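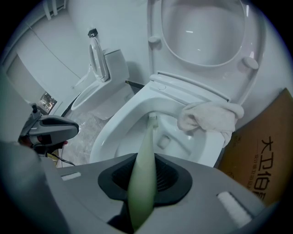 Bathroom week

We are on the toilet task now. The club picked three chores at the start of the term, and this was the one no one wanted, so it went last. Kitchen counter was first, shoe rack was second. Both of those are done and uploaded.

The way we work has not changed. One person holds a gripper in each hand and does the chore the way they would do it at home, only slower. The brush goes into the rubber mount on the right one, with the handle pointing away from you toward the bowl. The left gripper is for the lid, the seat and the towel. Each run is one episode. When the term closes we train on whatever we have and put the result on the arm, which we call Drikus.

As of last night the bathroom set has 915 episodes. The whole project has 2,561. Érica Tavares keeps the spreadsheet, and she throws out anything where the brush slips in the mount or where the person stops halfway to talk. I lost a lot of mine to the second rule.

Some notes for the people joining in March:

Press the bristles against the wall of the bowl before you start moving. If you start moving first, the handle swings and the episode is hard to use.

Work under the rim first, then the sides, then down toward the drain. Everybody should do it in this order. We had two people going the other way for a whole afternoon, and Miklós Szűcs had to tag all of those by hand.

Mind the cable on the left side. It goes down to the floor and it is easy to step on when you change position.

Vary where you stand. My early episodes were all from the same spot, and when we trained a small test model on them it only did well from that spot. I now shift half a step every few runs.

The towel can go anywhere within reach. Move it between runs.

The test model I mentioned was trained on the first 825 episodes. It finds the bowl and gets the brush inside most of the time. The scrubbing itself is weak – it makes one pass and then hovers. Miklós thinks it needs more episodes with long contact. I think the trouble is that we all lift the brush at different moments, and the model has averaged us. We will each make a set and compare.

The Burkitz meet is at the end of the term. We have entered under the name Mandance again, same as last year. I still have to send in the parts list, and Érica needs the drive back before then.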